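社区音乐活动拉赞助：赞助方案怎么写、怎么发、怎么跟进

去年底有几个街道的朋友来问我要模板，一直没空整理，今天趁午饭后两个小时敲出来，想到哪写到哪，错字见谅。

先说适用范围：小型的，社区级的，露天或者半露天，一天之内结束，预算不高，观众大多是附近住户。大型音乐节不适用，那是另一套玩法，有代理公司。

我们自己那场叫Musby，七月办，一个主舞台加一个小舞台。下面的例子基本从Musby来。

一、动笔之前先把账算清

别一上来就写方案。先列支出。场地、音响、发电、厕所、保险、安保、急救、垃圾清运、印刷、艺人车马费。每一项都要有报价单，口头报的不算，让对方发邮件。

我们第一年漏了发电机的油钱。还漏了围栏的运费。围栏本身便宜，运费比租金还高，签之前一定问一句“含不含送货和取货”。

算完得出一个缺口数。这个数就是你要拉的钱。写在纸上贴墙上。以后所有的档位都从这个数倒推。

我们的缺口是3,000，最后到手2,839，差的那点从小卖部补了。单位不重要，各地物价不一样，看比例就行。

二、分档

三档够了。四档五档人家看不过来。

主赞助：只有一家。冠名主舞台，海报最上面，主持人口播。
分区赞助：冠名一个区域，比如儿童区、小舞台、餐饮区。可以有几家。
支持单位：最便宜的，300一家，海报底部放名字，现场可以摆一张桌子。

最便宜那档一定要有，而且要便宜到店主自己当场能拍板，不用回去问合伙人。我们支持单位卖了8家，几乎都是走路十分钟以内的小店：理发的、修自行车的、卖面包的。

主赞助的价格别定死。写“面议”也行，不过最好心里有底线。低于底线就拆成两个分区赞助来卖。

注意：同行排他。主赞助是卖窗户的，就别再收另一家卖窗户的。这条要写进方案，写清楚哪一档有排他、哪一档没有。我们当年Wondavent（做通风设备的）是主赞助，后来又来一家做换气扇的想当支持单位，只能婉拒，因为白纸黑字写了。

三、方案里放什么

控制在两页。封面不算。

第一页：
活动名称、月份、地点、几点到几点
谁在办，办了几年
去年来了多少人（没有统计就写没有统计，别编）
今年有什么新的
一两句话讲钱花在哪里

第二页：
三档权益表
截止时间
联系人，一个人，一个电话，一个邮箱

联系人千万只写一个。我们写过两个，结果两个人各答应了一家冠名儿童区。道歉道了一个星期。

权益表里每一条都要能兑现。写“大量社交媒体曝光”没用，写“活动前发三条帖子，每条带店名和链接”。帖子发完截图存好，后面有用。

现场的东西写尺寸。横幅多大，谁出钱印，谁负责挂，几点之前送到。桌子我们提供还是自带。有没有电。这些问题每年每家都会问，不如提前写上，省得来回发消息。

四、新闻稿里的引语

很多赞助商在意这个，比横幅还在意。给支持单位以上的每家留一段话的位置，字数卡死，五六十个字以内。

经验：让他们自己写，基本写不出来，拖到最后一天。你先替他写一版草稿发过去，附一句“您看看怎么改，周内没回复我就按这个用”。绝大多数原样通过。

但是一定要对方书面确认！微信回个“好的”也算。没确认就不要登。人名、职务、店名的写法也要核对，外文名尤其，带重音符号的别漏。我们有位赞助人Wálter Zapata，开餐馆的，第一版新闻稿把a上面那撇丢了，人家很客气地来信让改，印好的三百张传单就那么错着发出去了。餐馆叫Restrepo，这个倒没拼错。

五、发给谁，怎么发

先列名单。表格一张，列：店名、负责人、联系方式、去年有没有赞助、今年联系的时候、结果、下一步。

顺序：
去年的老赞助商先发，给优先续约，两周时间
然后是活动场地周边的店
然后是给你们供货的，音响、印刷、餐饮，可以拿服务抵钱
最后才是没打过交道的公司

实物抵现金要小心。抵的东西必须本来就在你的支出表里。有人愿意送你一车气球，谢谢，但是缺口一分没少。

小店别发邮件，走过去。下午三点到四点之间最闲，别挑饭点。带打印好的方案，带去年的照片，讲两分钟就走。留下纸，隔三天再路过一次。

公司发邮件。标题写清楚，不要“合作共赢”这种，直接写“Musby七月社区音乐活动 儿童区赞助”。正文四五行，方案放附件，PDF，别超过几兆。群发是大忌，一家一封，称呼写对。

邮件最好固定一个时段集中发，我们都是晚上把名单开着，一家一家过。手机放旁边，有人回电马上接。

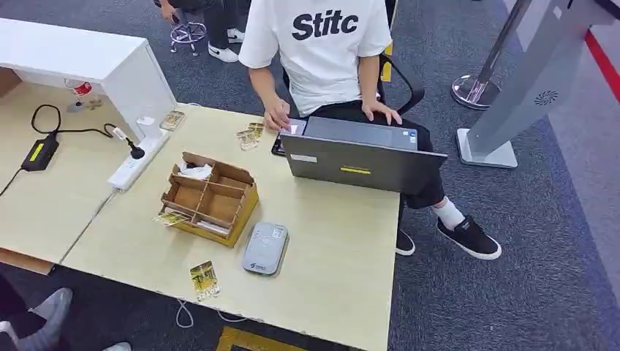
图：用笔记本电脑办公，手机就在手边

六、跟进

发出去不回是正常的。别灰心，也别第二天就催。

第一次跟进：一周后，短，就问收到没有
第二次：再过一周，带一个新消息，比如“主舞台阵容定了”
第三次：截止前三天，说还剩哪几个位置
三次不回就划掉，明年再说

说“再考虑考虑”的，当场问什么时候方便再联系，记进表格。不记必忘。

Kullow那家就是第三次跟进才回的，负责人之前一直在外地，回来就定了小舞台。所以第三次别省。

七、谈成之后

马上发确认函。一页纸：哪一档、多少钱、什么时候付、双方各做什么、活动取消怎么办。双方签字。

取消条款很多人不写。露天活动必须写。我们的写法是：开场前因天气取消，已花掉的宣传费不退，其余转到下一年或者退款，赞助商自己选。你们可以抄，有条件的话找懂法律的看一眼。

标志文件当天就要。要矢量的，或者至少是大图。对方从网页上右键存下来的小图，印到横幅上全是马赛克，退回去重要。设截止，过时不候，只放文字店名。

付款：先付后上海报。亲戚朋友也一样。

八、活动当天和之后

当天安排一个人专门管赞助商，别的什么都不干。接人、带位、挂横幅、递水。开场后每家过去打个招呼。

每家的横幅、桌子、口播都要拍到。提前列拍摄清单交给摄影的，不然回来一看全是歌手。

两周内发总结：感谢、照片几张、帖子截图、到场情况、钱花在哪。两页以内。这份东西就是明年拉赞助的第一封信，老赞助商续不续多半看它。

顺便问一句有什么不满意的。真有人会讲。去年有两家说离音箱太近，根本没法跟客人说话，今年的平面图已经把桌子往后挪了。

常见问题

要不要收据或发票？
要。提前问清抬头。没有开票资格的话挂靠哪个单位，先谈好再去拉，别收了钱才想这件事。

赞助商想上台讲话怎么办？
主赞助可以，一分钟，安排在两组乐队换场的时候。其他档不开这个口子。

有人想砍价？
可以减权益，不能只减钱。不然隔壁店知道了没法交代。

酒类、博彩类接不接？
看场地方和街道的规定，有儿童区的一般不让。先问再谈。

什么时候开始？
七月的活动，一月就要把方案改好，二月开始发。再晚公司的年度预算就分完了。小店可以拖到五月。

表格模板和确认函的样本还在整理，弄好了挂在本页下面。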